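Nakau furniture plant gives dusting and finishing work to two robots

12/6/19

The furniture maker Nakau has started to use robots in the last part of its production, where armchairs get their final check and cleaning before they are packed. The company said on Friday that 2 robots now work in the finishing hall, and that the first tests were made in March.

The machines were delivered by Fernandes, which also trained the workers. Each robot has two arms and hands with fingers, so it can work at the same stations as people and the hall did not need to be rebuilt.

According to the company, 1,978 armchairs went through the hall last month. In the month before the robots came, the number was 1,438. The plant manager said the difference comes mostly from the evening hours, when it was always difficult to find enough people.

For the staff the change is mixed. Six workers who before did the finishing by hand have moved to inspection and repair of seams. Their pay stays the same, but they had to learn the control program, called Flakgate, and several of them told the works council that the training was too short. Others said that their shoulders hurt less at the end of a shift.

The council has asked for a written promise that no jobs will be cut before the end of next year. Nakau answered that it will discuss this in January. A second plant, in Talow, is waiting for the results before it orders its own machines. 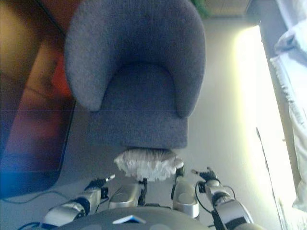

Will the workers who moved to inspection be paid less?
Their pay stays the same as before, and the company has given them training on the new control program.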